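3. April 2024

bjara: Zwischenstand zum Handgreifer-Datensatz: 521 Demos drin, und die Policy lernt ohne Teleop! Mit Kopfkamera dazu läuft's bei uns klar besser.

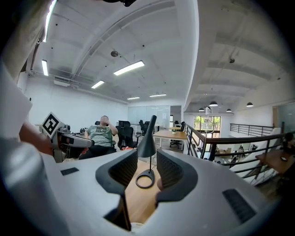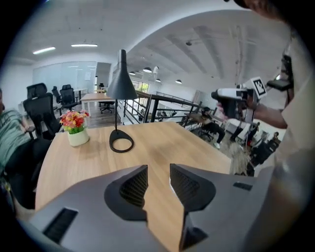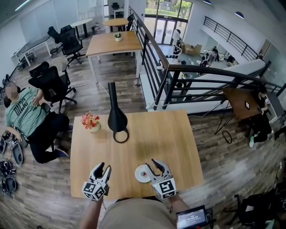 Ich würd deshalb beide Blickwinkel ins Training werfen, kostet halt Rechenzeit.

patov_2: Seh ich anders. Bei uns (762 Demos) hat die Kopfansicht nix gebracht, nur Überanpassung an den Raum.

Aksel Damgaard: Habt ihr mal den Raum gewechselt?

bjara: Nee, noch nicht. Kimcombe wär dran.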